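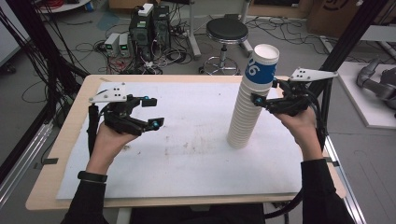 Home Mods Builds Tutorials Contact

I have finally finished the corner café for Grevbridge, my little save-file town, and I am so pleased with it that I've been loading the game just to watch people order drinks! It started as a plain lot between the launderette and the park, and it was only ever meant to be somewhere for my Sims to kill an hour before work. Then I got carried away (as usual) and decided the counter needed proper clutter. I wanted a tall stack of white paper cups, the top one with a blue band and a white 16 on it, open rim facing up, and I couldn't find a single one in my Mods folder. So I made it myself, my first ever object from scratch, and it now lives next to the till looking very smart indeed.

The mesh is nothing fancy. It's 514 polygons, and most of those went into the rims, which looked like fifty-pence pieces on my first try. I gave it four swatches: the blue band, a green one, a plain white and a brown card one that I think suits the rustic counters best. It's purely decorative, it costs 199 Simoleons in build mode (I know, dear for cups, but have you seen what the game charges for a lamp?) and it will sit in any small slot on a surface. You can also shrink it down a size and tuck it on a shelf.

The texture was the bit that nearly finished me off. The band kept coming out stretched on one side, so the number looked as if it was sliding off round the back. Heriberto Lozano, who made those gorgeous bakery shelves I won't stop going on about, looked at my file and spotted that I'd left the seam running straight through the middle of the 1. I moved the seam, exported again and there it was, perfect! I did a small dance in the kitchen.

Now, the café itself. It's called Sondley and it belongs to the Barrera household, who have been in this save since the very beginning. Old Jimon Barrera opened it after he retired from the police career, and he is terrible at it. He has the Hot-Headed trait and a cooking skill of two. Last night he shouted at a customer, set fire to the oven and then autonomously went to water the pot plants while it burned. I love him. His granddaughter has taken over the morning shift and things have calmed down a lot, though the reviews haven't caught up yet.

For anyone who wants to build along, the lot is 20 by 15 and I've kept the ground floor nearly all open. The counter runs along the back wall, with the loos behind it and a tiny flat upstairs, which you'll need the bathroom mod for as I squeezed the shower under the eaves. I used almost 100 bits of clutter and my old laptop copes fine with it, but if yours starts to chug, take out the books on the landing first. They never get looked at anyway.

A couple of things to know before you download:

The cups are base game compatible, but the café uses windows and stools from three different packs. If you haven't got them the game will swap in something else, and the swapped stools are a bit tall for the window bar. Just swap them for whatever you like.

Turn on "bb.moveobjects" before you place the lot. If you forget, the stack by the till will vanish and so will the cake stand. I forgot twice.

If you had the test version I put up in September, please delete that file first. It had a broken thumbnail and the green swatch was invisible from behind, so you got a sort of floating half-band. Very spooky, not what I was after!

And thank you so much for the response to my last post. The market stall has had 559 downloads, and I've been grinning about it all week. Several of you asked for matching lids and a little sleeve dispenser, so those are next, and I'd quite like to try a milk jug after that if I can work out handles. Handles are awful. If you use the cups in a build, do leave me a link in the comments - I really do look at every one, and I'm always after ideas for the empty lot by the station.

Last updated: October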